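## Old paste on a pulled server board: clean before storage or leave it?

**drawer_nine** - 2025-04-18

I have a batch of decommissioned boards from the Listivcombe site that need to go into storage. The coolers are off and the CPUs are still in their sockets. Most of them look much like this one. The paste is uneven across the lid, and I can't tell how much of that is the original application and how much is from lifting the heatsink.

Two questions:

1. Do you clean the lid now, or when the board goes back into service?
2. Do you clean with the CPU clamped in the socket, or pull it first?

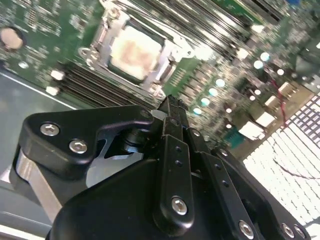 ### Replies

**pinfield**

Clean now, CPU clamped. The retention bracket holds the lid flat and keeps the contacts covered. Put isopropyl on the wipe, never on the lid. Work from the edges toward the middle so residue doesn't end up under the bracket. Two passes is normally enough.

**tor_x8**

Disagree on clamped. You can't get a wipe properly under the inside edge of the bracket, and that is where the paste collects. Open the lever, lift the CPU out, put a cover on the socket, clean the part on a mat. It takes longer. I have done 89 boards this way and bent pins on none of them.

**pinfield**

> It takes longer.

It also exposes the socket on every single board. Paste at the rim of the lid has no effect on cooling. If it isn't near the contacts, leave it.

**tor_x8**

It has no effect until the CPU gets swapped and someone's glove carries it into the socket. I have cleaned that out with a soft brush under magnification and would prefer not to again.

**heatspread**

What is the paste? Pinkish tan isn't a color I see much. The gray stuff we use (Toom, the small tubes) comes off with alcohol and a lint-free wipe. Some of the older compounds only smear, and you need a citrus-based remover first, then alcohol to take the remover off.

**drawer_nine**

No record of it. The boards were built by Vovmont and the service sheets list "thermal compound" with no part number. Alcohol at 70% moved it around more than it removed it.

**heatspread**

Use 99%. At 70% you are mostly pushing water around. If that still smears, use the remover.

**slotkey**

For storage I would leave the paste alone. It does no harm to a nickel-plated lid. What matters is the socket staying closed, an antistatic bag, and a label. We had 100 boards on Grulto racking from October onward, all with old paste on, and cleaned each one on the day it was reinstalled. You have to wipe the lid before reinstalling in any case, so cleaning it now means doing the job twice.

**pinfield**

Dried paste is harder to remove after a year. Otherwise I agree with slotkey on the bag and the label.

**tor_x8**

Label should say whether the CPU was reseated. If you pull it, write that down.

**drawer_nine**

Thanks. I'll try 99% on a few with the CPU clamped, and pull only the ones with paste visible at the bracket edge. The rest get bagged as they are. Ordering remover as well, 8 oz should cover it.

**tor_x8**

Get socket covers while you're ordering.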